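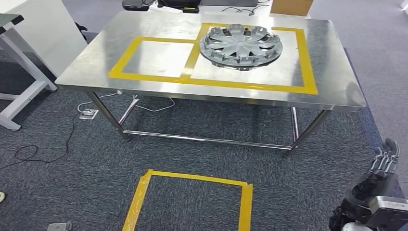
Sun 10 November - dye bench, walnut batch

Came in on a Sunday because the walnut vat has been sitting since Thursday and I couldn't leave it alone any longer. It smells like a pond. A good pond, but a pond. Strained it through the old muslin twice and then once more through a pair of tights, and there was still grit at the bottom of the bucket, so next time I'm leaving the husks in a bag from the start and saving myself the bother.

Weighed out the Prurnevau wool first. 895 g dry, which is less than the label on the cone had me believing, so I've cut the dye down to match and written the new amount on the lid in pencil. Please don't rub it off! Soaked the skeins in plain tepid water with a drop of washing-up liquid and went and had a very long cup of tea.

Alum next, 8 per cent on the weight of the fibre. We did 10 last time and the wool came out a bit sticky in the hand (I wasn't the only one who thought so), and walnut will take with no alum at all if you're patient. I'm not, hence the alum.

Heat. The small ring is still running hotter than the dial says. I kept the pot well under a simmer and fiddled with it for the whole hour - up a touch, down a touch, lid on, lid off. If anybody is ordering from Priren this month could they add a new thermometer, the long sort with the clip, as ours has a gap in the red and I don't believe a word it says.

Colour so far: lovely. A proper warm brown on the Prurnevau, like strong tea with the bag left in. The Chiu cotton was a let-down, more of a dirty beige, and the two little samples I dipped in iron afterwards went greyer than I wanted. I do quite like one of them though. It's pinned in the swatch book next to the onion skins, page is marked.

Left the big skeins in to cool overnight. They need lifting out, squeezing (gently, this stuff felts if you look at it wrong) and hanging for a day before anyone rinses them. The rinse water can go down the outside drain, same as ever.

Lot number for this one is 1422. I skipped a line in the book by mistake, so ignore the blank above it.

Still to try before December: the same vat again for a paler second go, a bit of madder over the top of the beige cotton to see if it can be rescued, and the Prikisex silk, if it ever turns up. Gloves are down to the last pair and they're both left hands.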